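About Ukari

We fold laundry for a living. We should say that early, because visitors tend to arrive expecting something with more chrome on it.

Ukari is a small company in Hilness that collects examples for robots to learn from. Our customers build the learning systems. We supply the part where a person does a task by hand, over and over, with a gripper that records how it was done. Clothes are most of our work. We also do bags, bedding, cables and one memorable month of fitted sheets.

How we started

Ruth Bellamy and Ryan Fothergill met at Burkeck, a packaging firm where both of them were paid to make machines pick up boxes. Boxes went well. Then a customer asked about T-shirts, and the next spring was a long one. A box has the decency to stay the same shape when you touch it. A T-shirt has other plans.

They left in March with one gripper, one table and a suitcase of Ryan's older clothes. The suitcase is still in use. So are the clothes, and he has stopped asking for them back.

What we do all day

A collector stands at a table with a hand-held gripper and works through a task card. The card might say to fold a sweater in half, pull a sleeve flat or find the hem and lift it. One attempt is one example. A good collector gets through 400 in a shift, stopping for lunch and for the occasional stare out of the window.

We ask people to do it at a normal human pace and to leave their mistakes in. If you miss the hem and have to go back for it, that attempt gets labeled and kept. Some of our customers want those more than the clean ones, and it does wonders for morale to be paid for fumbling. 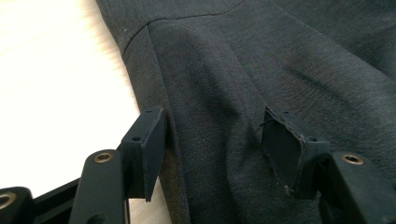 Dark fabric deserves a word of its own. Black and charcoal clothes are hard on everybody. The folds sink into shadow, the seams hide, and a crease can look a lot like an edge until you try to pick it up. Early on we avoided them, and then a customer pointed out, politely, that people do own dark pants. We now keep a full rack of the stuff and rotate it through every project.

The same goes for wear and tear. Clothes come to us with lint, pilling and stretched necks, and we leave them that way. Ruth once bought a lint roller for the office. It lives in a drawer.

Who we are

There are 12 of us, and 11 of us collect. The odd one out is Egan, our scheduling software, which was named by vote and counted as staff on the same afternoon. It has never folded anything, though it has strong views on break times.

Ruth runs the floor and writes the task cards. Ryan looks after the grippers, prints the spare parts and keeps a jar of screws he insists are all different. The rest of the team came from tailoring, dry cleaning, hotel housekeeping and, in one case, a doctorate in topology. The hotel people are faster.

Working with us

Most projects begin with a short trial: 2 garments, a few task cards and a talk about what your system keeps getting wrong. Please send us the failures. We'll also need to know what counts as folded where you are, a question that has ended at least one meeting early.

If you would like to visit, write to the front desk and come in the morning, when the tables are busiest. Wear whatever you like. If it's an interesting fabric, Ryan will ask about it.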